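식탁 위의 물건은 어디로 갈까요?

글: Khrystyna-Mariia Savchuk
어린이 생활 교실 Mendska, 2006년 3월 6일

여러분, 안녕하세요? 지난 2월에는 신발장에 대하여 배웠습니다. 오늘은 식탁에 대하여 배우겠습니다.

식탁은 밥을 먹는 곳입니다. 그런데 식탁에는 밥그릇만 있지 않습니다. 병도 있고, 컵도 있고, 어떤 날은 전화기도 있습니다. 왜 그럴까요? 식탁은 높이가 편하고 넓습니다. 집에 온 사람은 손에 든 것을 제일 먼저 식탁에 놓습니다. 그리고 잊어버립니다. 저도 어렸을 때 수학 공책을 식탁에 놓고 학교에 간 적이 있습니다.

물건에는 저마다 집이 있습니다. 컵의 집은 찬장이고, 우산의 집은 현관입니다. 물건이 식탁에 오면 잠깐 여행을 온 것과 같습니다. 정리는 여행이 끝난 물건을 집에 데려다주는 일입니다.

먼저 물건을 3가지로 나누어 봅시다.

첫째, 식탁에 살아도 되는 물건입니다. 매일 밥 먹을 때 쓰는 소금이나 양념입니다.
둘째, 부엌의 다른 곳에 사는 물건입니다. 그릇, 컵, 뚜껑이 있는 통이 여기에 들어갑니다.
셋째, 부엌에 살지 않는 물건입니다. 전화기, 우산, 장난감입니다.

모르는 병은 열지 마세요. 음식 병과 세제 병은 모양이 비슷할 때가 있습니다. 어른에게 "이것은 무엇이에요?" 하고 물어보면 됩니다. 유리컵은 두 손으로 한 개씩 옮깁니다.
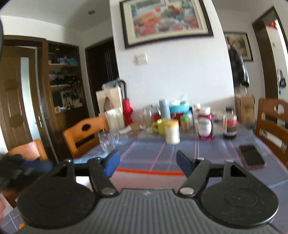
종이봉투는 안을 꼭 보고 나서 접으세요. 작은 물건이 바닥에 남아 있을 수 있습니다. 접은 봉투는 한곳에 모아 두면 다음에 또 쓸 수 있습니다.

식탁보는 맨 나중에 봅니다. 물건이 다 집에 간 다음에 부스러기를 털고, 구김을 손바닥으로 폅니다. 격자무늬 식탁보는 줄이 있어서 똑바로 맞추기가 쉽습니다. 의자도 식탁 쪽으로 밀어 넣습니다.

오늘의 낱말
찬장: 그릇이나 음식을 넣어 두는 장
격자무늬: 가로줄과 세로줄이 만나서 네모가 생기는 무늬

집에서 해 보기
저녁을 먹기 전에 식탁에 있는 물건 하나를 고르세요. 그 물건의 집이 어디인지 가족에게 물어보고, 공책에 그림으로 그려 오세요.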